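Our house rules for simulated grasping runs

I keep a page of rules for the simulation work on Zirkari, and this month I finally rewrote it. The old version had grown to 43 items, most of them written the day after something went wrong and never looked at again. A few contradicted each other. One still referred to a gripper model we dropped last August.

The first rule is about what counts as a run. A run has a written goal, a fixed seed and a scene version before it starts. If any of the three is missing, it's a test, and tests go in a different folder. We mixed them once, and I spent a Tuesday sorting 541 episodes by hand. I don't want to do that again.

The second rule is that the wrist view gets checked before anything else. Overview cameras make everything look fine. The wrist view is what the policy gets, so it's what the reviewer should look at too.
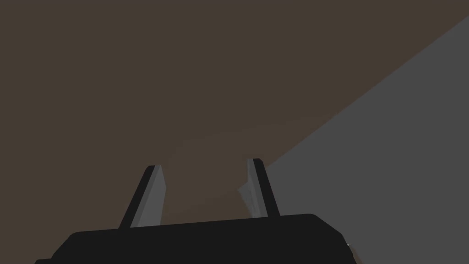 Third, nobody changes the scene in the middle of a batch. If you find a problem with a mesh or a surface, write it down, let the batch finish or stop it, and then make the fix under a new scene version. Batches on Skustholm are 1,000 episodes, so stopping one costs something. It still costs less than a batch where the first half and the second half came from different worlds and the log doesn't say where the switch was.

Fourth, rendering faults get their own tag. Stray bits of geometry, flickering faces and surfaces that poke through each other all go under it. The old page told people to delete those episodes. I took that out. You can't tell how often a fault happens if you keep throwing away the record of it.

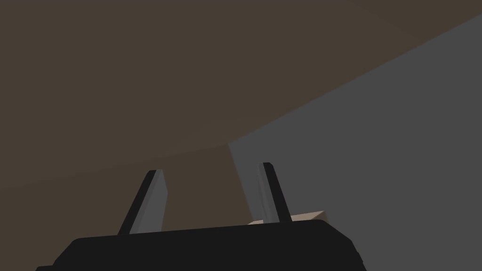 Labeling is where most of the arguing happens, so that part of the page is the longest. The label "object in view" used to mean that any part of the object showed up at all. Under the new wording there are three values: clear, partial and none. Partial covers a case like the beige block here, where only a thin strip of the top shows past the gripper housing and a finger crosses in front of it. Two reviewers can look at that and both pick the same value without a meeting. For gripper state we use open, closed and moving, and a single still can only be labeled open or closed if the reviewer has the joint values next to it.

Joron, our review tool, now shows those values by default. You can hide them, but please don't.

The other change is to retention. We keep the last 3,000 episodes in full, with every camera. Older ones are cut down to the wrist view, the joint log and the labels. If you need an older one in full, ask for it to be held before it ages out. The hold list is in the same place as before.

I also moved the hardware rules to their own page. Anything that goes from the simulator to the arm on the Hao bench needs a speed limit check and a second person in the room with a hand near the stop button. Those rules haven't changed, and I left the wording alone.

The new page has 19 items. I'd like to get a few of the labeling ones shorter, and the section on naming scene versions still needs an entry for branches. If you work from a printed copy, throw the old one out.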